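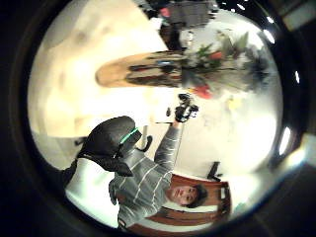 Is it worth the long bus ride if you only need one chair, a reader asked me after I wrote that I would go to the open day in Flotness, and would I please look at the joints and not only at the colors. I tried to do both.

Fovden makes chairs and tables in a former dairy at the edge of the town. Bus 47 stops at the bridge, and from there you walk beside the river until you see the wood under the long roof. The doors opened at nine. I arrived at half past ten and there was already a line for the coffee, but not for the workshop, so I went to the workshop first.

They let visitors in by small groups. Our group began in the drying room, where the boards stay with thin sticks between them. It smells very good there, a little like tea. The guide told us that the beech waits 200 days before anyone is allowed to cut it, and that in a rainy year they let it wait longer. I asked if they also use old wood from houses. They do, but only for tabletops, and it must be ordered.

After this comes the bending. A strip of wood goes into the steam box and then two people pull it around the form and close the clamps. It goes much faster than I expected. My group wanted to see it again, and they did it again for us, which was kind, as they had been doing it all morning.

For my reader, now the joints. On the older models the back is fixed to the seat with two screws from below and a wooden plug. On the newer ones there is only glue and a long tenon. I turned several chairs upside down and found one where the glue had come out and was not cleaned. The others were tidy.

The room I liked most was the one with the finished pieces. The walls are a pale beige, and the light on them is soft, so the wood looks as it would at home and not as in a shop. I stayed a long time with one chair with a curved back, reddish-brown, with lighter panels in it. In the catalog I had seen this model, the Flerimero, and I thought it was too dark. In the room it is warmer. The tan table goes well with it, although I would not have put the two colors together myself. People leave their small things on such a table immediately, and I take it as a good sign for a table.

The seat of the Flerimero is 50 centimeters wide at the front. For me it is comfortable, for a small kitchen it is perhaps too much. Please measure before you fall in love with it. The price on the open day was 108 for one chair without arms – delivery is not included, and it does not go flat into a box.

A second firm, Xiong, had a corner near the exit with cushions and felt pads for chair legs. I bought a set of the pads. They are gray and stick well, but on my stone floor they collect hair after one week, so I am not sure yet if I will buy more.

Some practical points. The toilets are across the yard and there is a high step. Children may come into the finished room but not into the bending. The soup was gone at one o'clock, so eat early or bring bread. The last bus back leaves at twenty to six, and it was full – I stood until the second village.

The open day is each year in March. I did not order the chair. I have asked them to send me a sample of the reddish-brown finish, and I will put it next to my own table before I decide.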